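Handout for session 7: steering the arm yourself
Notes by Tuva Westerberg

Okay, so last time I talked far too long about file formats and we never got to the fun part. Today you drive! Before you grab a controller, please read this page, including the boring bit about saving.

There are two ways to show a robot a task in this course. You can take hold of the real arm and push it through the motion (we do that with Hudov, down in the lab), or you can sit at a desk and steer a simulated one by remote control. We start with the second. You can't bend anything in there, and I sleep better.

Log in to Falcombe, pick the house world and wait for it to load. You'll want to drive off right away, I know. Spend your first few minutes just looking and moving the view, because people who skip this end up reaching for things from silly angles. 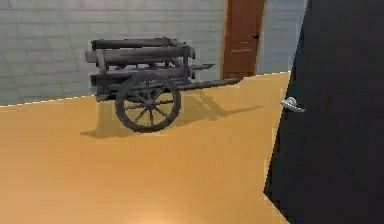 Once you feel at home, go to the kitchen and try slow moves. I mean really slow. Beginners twitch the stick, overshoot, twitch back, and all of that wobble goes straight into the recording – the learner has no idea which part was you meaning it and which part was you sneezing. If you need to think, stop the arm and think. A pause is easy to trim later, a wobble is a pain.

Depth is the other thing that gets everybody, me included. On a flat screen the gripper can look like it's right over the pan when it's well behind it. Change the view, check again, then go down.

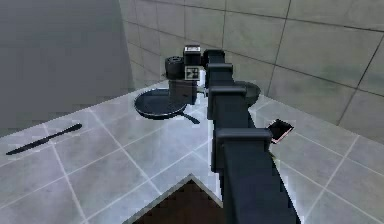
Fig. 2. Arm stretched out across the kitchen counter, pan and canister near the far end.

For your homework I want 15 demonstrations of one task, your pick. Start each one from a slightly different arm position, or your policy will learn a single path by heart and fall apart the moment something moves. Keep the failed tries too, but put them in their own folder (last January someone mixed them in and we trained on 280 runs of pure chaos).

Save after every run. Falcombe does not do it for you. Bring questions to the next session, and bring your own headphones if the motor noise bugs you.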